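Unit 6: The Home Front and Its Public Memory
Course handout, second half of term

Read this before the seminar. Chapter numbers refer to the course reader.

1. What we mean by the home front

The term came into general use during the First World War. It covers the civilians of a country at war and the work they did: munitions, farming, transport, nursing, and feeding a household on less than before. Governments learned quickly that a shortage of bread could do as much harm as a lost battle. In Germany the winter of 1916 to 1917 is still called the Turnip Winter, after the crop that replaced potatoes when the harvest failed.

2. Rationing

A ration card gave the right to buy a set amount at a set price. It did not promise that the shop had any. Keep this in mind when you use official ration tables as evidence. Diaries and letters often show long lines and substitutions that the tables leave out.

3. Local case: Pelport

Our main source is the Pelport household survey, edited by Hannelore Kettler. It contains 605 returned forms, of which 577 can be read in full. Nearly 380 of them mention a kitchen garden or a shared plot. The forms were filled in by whoever answered the door, so age and occupation are uneven. Kettler discusses this in her introduction, pages 9 to 14.

The second source is the wage book of the Lammers cannery. It lists women hired after July, when many of the men had been called up. Wages are given by the week, without hours, so do not try to work out an hourly rate.

4. How it was remembered

Most town memorials list the dead of the armed forces. Civilian work was rarely marked in stone, and what survives is often in recipe books, school essays and family stories. Ute Baumgart's article (reader, chapter 11) argues that food became the main way families in Pelport talked about the war years.

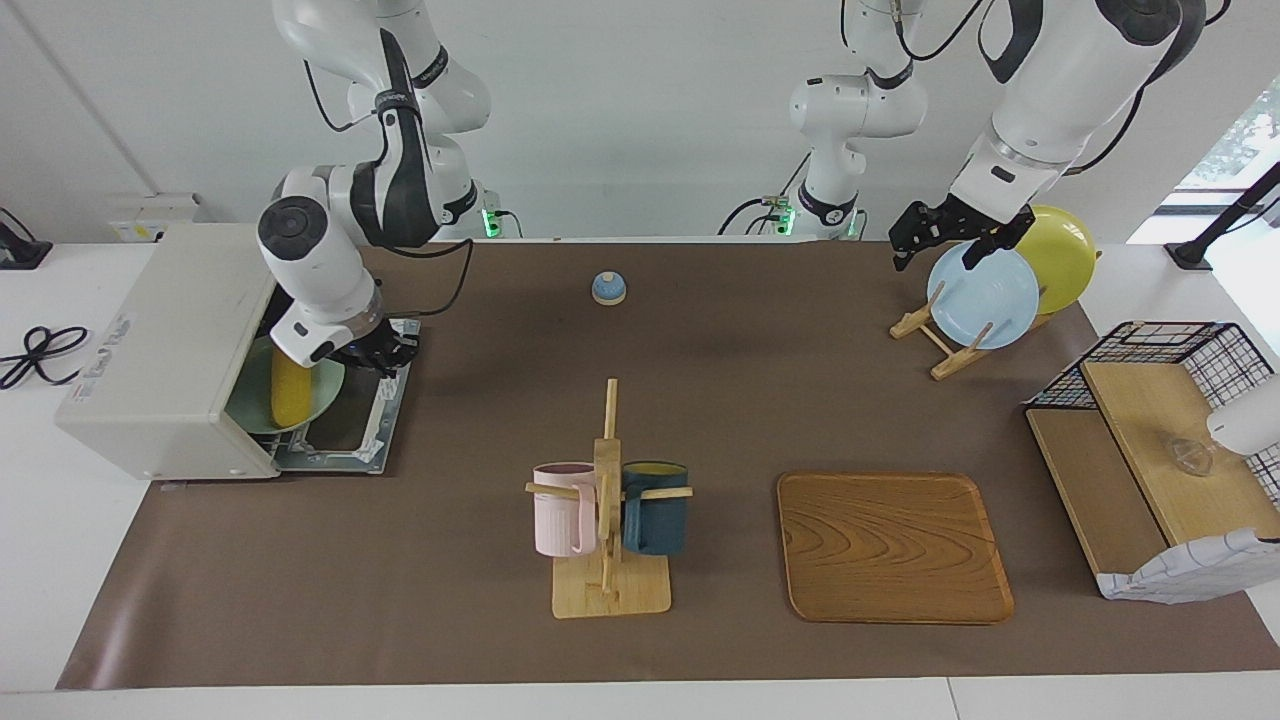

Baumgart's interviews were made decades later, with the children of the people concerned. Treat them as evidence of memory first. Where an interview and the survey disagree, note both and say which question each one can answer.

5. For the seminar

Bring 2 pages of notes on one survey form of your choice. Say what the form tells you, what it leaves out, and which other source you would check it against.

Reading: Kettler, introduction and forms 1 to 40. Baumgart, whole chapter. The wage book extracts are optional this time but will be needed for Unit 7.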